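Do You Need a Sealer Over Deck Oil?

The can of Starnwood deck oil says to finish with their clear sealer, sold separately. I've oiled the same back steps for years with no topcoat, so I had my doubts.
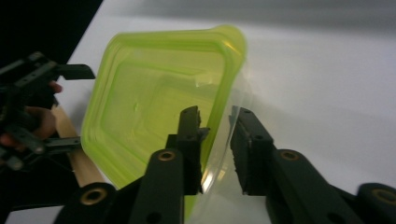
Sealer goes on thin, and the label makes a lot of that. It claims up to 40 percent less water uptake, without saying compared to what. Bare wood? Old oil? I poured mine into a square lime-green plastic container, the kind with a raised rim, and brushed two of the four steps, leaving the others with oil only. By January I couldn't tell which was which – and I'd marked them underneath.

What I did notice was the smell, and the $25.

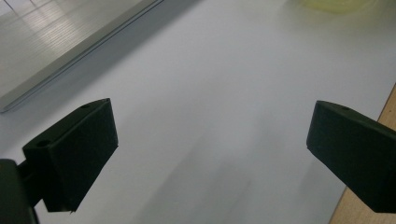
What the store told me

The guy at Gastlow said I hadn't waited long enough between coats. Maybe. The can says four hours, and I gave it 20. 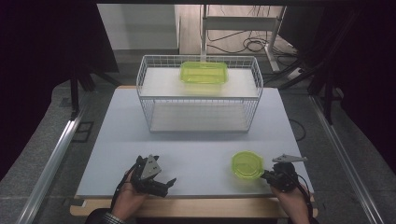 Randi Lindqvist

Comments are open if your steps did better than mine. Please say what wood you have – mine is plain pine and gets sun until about 3 p.m.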